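Ask Zihan Wei what she does at Nerkora and she will tell you, a little apologetically, that she writes the part nobody puts in the brochure. Her planner, which the team calls Andow, takes recordings of people wiping, folding and tidying, and works out how a machine might do the same without copying every twitch of the wrist.

"People think the hard bit is moving the hand," she says, pouring me a second cup of tea before I've finished the first. "For me it's pressure. A tablet screen is flat, it's shiny, it plays tricks on the camera, and you want the cloth to stay on it – gently, please!"

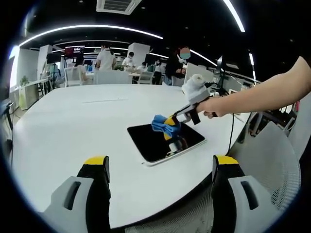
Drustberg, 25th March – A blue cloth, a tablet and a big white table are all the job needs, and Wei is fond of it for that reason. Her colleague Lingyun Deng looks after perception, and has strong feelings about dark glass.

"The fingers show up twice, once for real and once as a reflection," Deng says. "Our old model believed in both of them, bless it."

The current one was trained on 841 wiping recordings, and they would like 1,000 by July. Wei would also like the software to replan faster when the cloth bunches up, and she spent a good part of our afternoon drawing me curves on the back of an envelope to show what she meant.

I asked whether she wipes her own screen at home.

"With my sleeve," she says, and Deng puts his head in his hands.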